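Visit to the Tinholm Packing Hall, October 2025

Members of the purchasing office toured the Tinholm packing hall at the invitation of Kausar Siddiqui, who manages outgoing orders. The hall serves two grocery brands, Sadus and Felo, and fills 1,580 orders on a normal weekday.

Most of the morning was given to paper bags. Tinholm gave up plastic carriers in March and now uses brown kraft bags for all dry goods. Staff are taught to open each bag fully and fold the walls outward before packing – a step that new employees tend to skip.

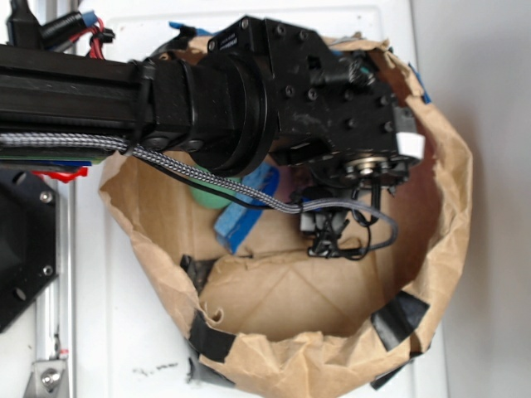
Heavy items go in first, flat on the bottom, with bread and eggs held back until the end. Ms. Siddiqui noted that torn bags fell to 31 in the last quarter. Handles remain a concern, and samples from a second supplier, Moussa, are under review.

The group also viewed the cold room and the loading dock. Written questions on bag sizes may be sent to the purchasing office.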